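April 2018. Notes on the Ovus two-arm training kit, written fast between runs, sorry for the gaps.

Short version: good method, fussy setup, worth it if you already own two arms. If you don't, wait.

What you get. The learning software, the wrist camera mounts, a recording tool and a printed booklet that skips half the steps. No arms. No props either, everybody brings their own. Ours is a toy kitchen on a dark table, plastic tray in front, play food.

The idea is simple enough. You drive both arms by hand through a task, the kit records joints plus cameras, then it trains one policy for both arms at once. The older Jendeo package we used did each arm alone and hoped they'd meet. They did not always meet. Ovus claims the joint policy fixes the handover problem and for the most part I beleive it.

We recorded 700 demos. Took nine days, longer than the booklet says, mostly my fault (bad cable, then a bad sync setting, then the same bad cable).

Wrist view first because thats where the method lives or dies. Ovus leans on the close-up cameras a lot more than Jendeo did. In close work the fingers eat most of the lower half of the picture, and dark things in dark fingers are hard. A black tube with a thin pale rod in it, green blocks past it on the tray, black gripper, black table. I was sure it would lose the tube.

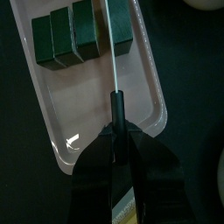

Güven Kılıçarslan wrote back on the draft that I'm giving the wrist cameras too much credit, and that I should rerun with them switched off before saying a word about where the method lives or dies.

Fair. Did it. Overhead views only, same demos, same training length. Single-arm picks dropped a little. Anything with both arms fell apart, one gripper showing up early and shoving whatever the other one had. So I'm keeping the sentence, but he's right that I hadn't earned it yet. He also wants the test with wrist cameras only. Not done. In September maybe, when we get the bench back.

Two-arm stuff is the real reason to buy. The toy cleaver is our hardest one: one gripper has the handle, the other comes in at the far end of the blade, and the printed block is waiting on the tray underneath. Small target, wide flat tool, two fingers converging. With Jendeo I gave up on this task. With Ovus, 4 failures in the last batch, all on the approach, none after both arms were in place. Not a huge batch, dont quote me on it.

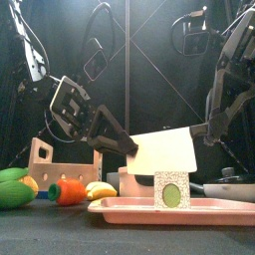

*Cleaver over the block, one gripper on the handle, the other at the blade.*

Things I didn't like:

- Calibration. Has to be redone whenever you so much as bump a mount. No warning when it's off, the policy just gets worse.
- Training log is unreadable. Loss goes down, great, tells you nothing about the arms.
- Moving props around between recording and testing hurts more than the booklet admits. Shift the tray a hand's width and the approach gets shaky.
- Support took ages, then sent me the booklet again.

Liked: the recording tool is fast, throws out bad takes with one key. Playback lines up all cameras on one timeline. Wish I'd had that years ago.

Would I buy it again, yes, for two arms. For one arm stick with what you have. Haven't tried the Kocabaş add-on for softer grips, will put a note at the bottom if I get to it.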